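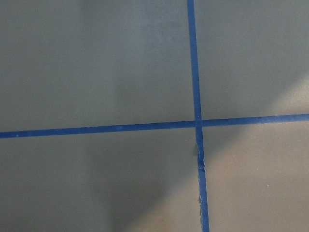
*2 min read*

Switched carriers in October. Went from Varkley to Indis, kept my old phone (a Demissie, bought unlocked, well out of fashion). Writing down what I did before I forget it all.

Calls worked straight away. Texts worked. Data, nothing. Full bars and not one page would load. Indis is supposed to send the settings to the phone by itself when the new SIM goes in, and on mine they never showed up.

So, by hand. Settings, then Mobile network, then Access point names. The old Varkley entry was still sitting there with the dot next to it. I left it alone and made a new one with the plus sign:

- Name: Indis
- APN: whatever is printed on the card the SIM comes in. Mine was all lowercase. Type it that way
- Username and password: blank
- APN type: default,supl,mms (commas, no spaces)
- APN protocol: IPv4/IPv6

Then **save it** from the three dot menu. I hit the back arrow the first two times and lost the whole thing. Very annoying at that hour. Pick the new entry, airplane mode on, count to ten, airplane mode off.

Data came up. Picture messages didnt. I had put a space after one of the commas in the type line, took it out, and they started going through.

Speeds, if you care. At my kitchen window I get 42 Mbps down, which is plenty for me. At work it drops a lot, think it was 6 last time I looked. The Demissie is missing one of the bands Indis uses indoors, so I blame the phone more than the network. Mirela Toledo has a newer Broven on the same plan and gets 200 at the desk next to mine. Same SIM type, same building, so there you go.

Wi-Fi calling: still no. The switch is there, I turn it on, it turns itself back off. Support said my model isn't on their list and to try again after an update. There hasn't been an update for this phone in ages so I'm not holding my breath.

Hotspot works but you have to add dun to the end of that same type line. Took me a whole evening to find that, buried in a thread with 2,770 replies, most of them people asking wether anyone had fixed it yet.

One more thing. Varkley kept my voicemails for 30 days after the number moved and then wiped them. Save yours first if there is anything in there you want.

Will try the Wi-Fi calling thing again after the next bill.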